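How to walk (and mark up) a long straight road before a road day

Posted Thursday, July 11, 2024

Quick one today, I've got a load of chalk to put back in the truck. A few people asked how we go over the old road at Henden before we run anything on it. Foot races, bikes, the soapbox thing in December. Same method every time. Takes me most of a morning if I don't stop to talk.

What you need

Measuring wheel. Not a tape, you will hate yourself.
Sidewalk chalk, two colors.
Stiff broom, the push kind.
Bucket for trash and stones.
Notebook. Pencil, not pen, pens quit on you in the cold.
Water and a hat. No shade out in the middle.

1. Pick your line first

Stand at one end, dead center, and look all the way down. Pick something tall and fixed at the far end and walk at it. If you don't you will drift, everybody drifts. Flat pavement with no center stripe is the worst for it. You think you're going straight and then you're on the edge line. 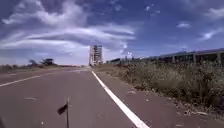 Once you have your mark, walk the whole length once with empty hands. No wheel, no broom. Just look. I go up the middle and come back along the right side. Resist the urge to start sweeping, you'll lose your place.

2. Measure from the edge line

Set the wheel on the white line and roll it along that. It's the only thing out there you can follow without thinking. Chalk a tick every 330 feet, on the road side of the line, about as long as your boot. Write the number next to it, big. Bigger than that. Little numbers are no good to someone going by on a bike.

If you lose count go back to the last tick. Don't guess. I guessed once and we had a finish line that was off by more than 108 feet, which the runners did notice.

3. Sweep in strips

Three strips: left, middle, right. Do the middle last. Push toward the outside so the grit ends up off the pavement and not in the next strip. Small stones are the thing you're after, they're nothing in shoes and terrible under skinny tires.

Old faded marks on the surface, leave them. Don't scrub, don't chalk over them. Run your hand across. If it's smooth it's fine. If you feel an edge, circle it in the second color and put it in the notebook with the nearest tick number.

4. Do the shoulder

This is the part people skip. The pavement can be perfect and somebody still goes off the side of it. Walk the dirt next to the line and look for:

drop-offs, where the dirt has washed lower than the asphalt
loose rock
anything somebody threw out a window
holes hidden in the grass (poke with the broom handle, not your foot)

Kick the dirt up level where you can. Where you can't, chalk a long zigzag on the pavement beside it so riders stay out. Long pants for this bit. Dry grass seed gets in your socks and you'll be picking it out til the weekend.

Tall grass near a corner or a building, check if you can see past it from down low, like from a recumbent or a soapbox cart. Crouch. Looks totally different. If you can't see, that's a spot for a marshal.

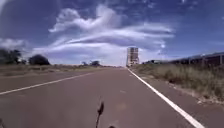

Tapley wrote in to say the zigzags don't work on darker pavement, and that on their road they gave up on chalk for the shoulder and set out little flags on wire stakes instead, one at each end of the bad stretch, pulled up the same evening. They also said to do the shoulder early, while the sun is low, because the drop-offs throw a shadow then and are much easier to spot.

Good tip, doing that next time. The flags I'd want soft ones, nothing stiff near the riders. And count them out and count them back in, mowers don't like wire.

5. Check the wind

Hold up a strip of ribbon at the start, the middle and the end. It can be blowing sideways at one and dead at the next, specially where there's a building along the side. Write it down with the time. Do it again right before the start, the morning reading is worth nothing by noon.

6. Last pass

Drive it or ride it, slow, in the direction of the event. Read your own ticks out loud. If you can't read one, redo it. Then photograph the notebook page, I lost one in the Wondholm lot and had to walk the whole thing over.

If it rains overnight the chalk is gone. Have the notebook, have spare chalk, allow 3 hours. Paint lasts but ask before you use it, most places say no.

Next post is cones, how far apart and which way round teh curve. Got to go load the truck.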